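About Ukano

We try out grippers. Two-finger, three-finger, suction, soft, the odd one with a shape we don't have a word for yet. People send us the hand they are thinking of buying (or building) and we put it on an arm, give it a long list of ordinary things to pick up, and write down what it did. Then we do the same with the next one, on the same list, so the two can be compared fairly.

It started with an argument over a mug. Rasa Luik, who founded Ukano, was working at a packaging firm where two teams had picked two different grippers, and each team had its own mug, its own table and its own idea of what counted as a successful lift. She borrowed both hands for a weekend, used one mug, and filled a notebook. That notebook is still on the shelf by the door, coffee ring and all!

Today there are 9 of us, in two rooms above the old Harries print shop. The front room has the real benches. The back room has the computers, and a heater that clicks.

How we work

Every comparison begins in simulation. We have a set of virtual rooms called Collau, mostly kitchens, with counters and cabinets and the kinds of things people leave lying about. An arm goes in, a gripper goes on the end of it, and we run the whole object list before anyone picks up a screwdriver. It's a wonderful way to find silly problems early, like fingers that open wide enough for the object but then have no room to open beside the thing next to it. We love finding those. Toasters are a favorite of ours, being boxy and smooth and nearly always pushed to the back, and so is anything lumpy, a loaf of bread for instance, where two good grasps can look nothing alike.

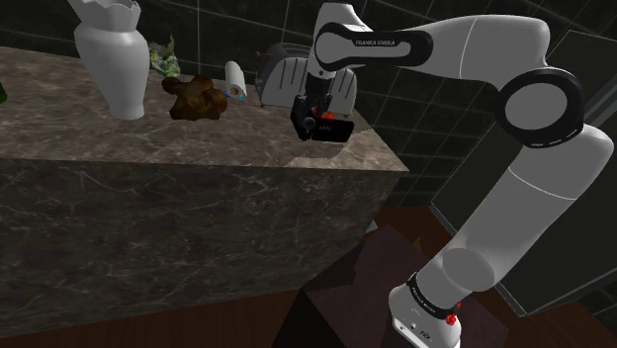 What we test

The object list has 151 items on it. It grows every October, when everyone here gets to nominate one thing from home and argue for it. Last time we took a garlic press and turned down an umbrella.

For each gripper we look at how it approaches, how firmly it holds, how it lets go, and how much the result changes when the object is moved a little. We swap cameras too. A wrist camera and a fixed camera can give very different pictures of the same shelf, and we like to know which one the arm is getting its trouble from. Controllers come last and take the longest.

The full bench run for one gripper is 1,700 attempts. We keep every one of them, the drops included, and you get the raw log along with the report.

Who we work with

Mostly small teams: university labs, kitchen equipment makers, two people with a workshop and a very good idea. Our longest project so far is Jurnilden, a shared set of test notes that any lab can use and add to. It began as our own checklist and is now 95 pages long, with some lively disagreements in the margins about how to score a wine glass.

We don't sell grippers and we don't take a cut from anyone who does.

Visiting

Please come by! Bring your gripper, your mounting plate and, if you can find it, the cable. The stairs are steep, so ring first if you're carrying something heavy and one of us will come down to help.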